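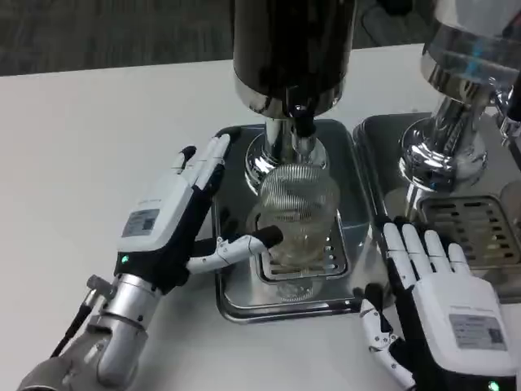 Notebook 4, p. 433

November, 6:40 a.m., Broserach hall, stage end

First full run of the homecoming piece with sound last night and I'm still buzzing! Writing this down before the load-in so the rest of you can read it when you get here.

The big news is the letter scene. We've been playing it as one long voiceover from the deployed husband while she stands at the sink, and it has always gone flat in the middle. Last night we split it, so he reads the first half live from behind the gauze and she picks up the second half from the paper in her hand. What a difference. The room went so quiet I could hear the dimmer rack humming (which is a separate problem, see further down). Keep it. Don't touch a word of it.

Helicopter cue. The old file was far too loud for a room with veterans in it, and I say that as an Army spouse who jumped in her own seat. I rebuilt it overnight with a slow fade up over 9 seconds and rolled off everything above 3000 Hz, so it comes in more like weather. Played it through the Laltileck speakers at the back only, nothing from the stage side. You feel it in the floor first and then you know what it is. I love this so much more than the bang we had. Old file is still on the laptop as HELI_OLD, please leave it there in case the director wants to compare. 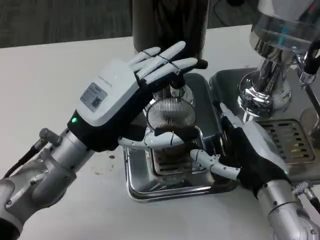 Also tried the cue with the house doors open, since we promised that anyone who needs to step out can do it without fighting a latch. Light spill from the lobby is ugly on the left wall but I can live with it. Could we hang the spare black drape across the inner doorway, with a gap on the hinge side? Will try this afternoon.

Dimmer hum: channel 4 is the worst. Swapped the lamp, no change. Swapped the cable, better, though I'm not convinced. If it comes back tonight I'll move the kitchen practical over to the spare channel and relabel the board.

Duffel bag. The Kwok bag reads beautifully from the back row and it lands with a proper thud now that it's packed with blankets and two sandbags. Before, it looked like he'd come home from a weekend at the lake. Careful picking it up, bend your knees.

Talkback after the show: the Flunitham people asked if families could send questions in on cards beforehand, and I think it's a terrific idea. Some folks will never put a hand up in front of a crowd (I wouldn't have, the first year). Cards and pencils on the seats, box by the exit. Need to cut the cards tonight. House lights to half for the talkback, never full, it felt like an interrogation the last time.

Still open:
Gauze has a small tear at knee height, stage right. Patch from behind.
Her phone ringtone in scene two is the same as mine and I reached for my pocket twice. Change it.
Ask about running the letter scene once more before we open the doors.
Batteries for both headsets.

Next run at 4 p.m. I want to sit in the very back corner for this one and just listen.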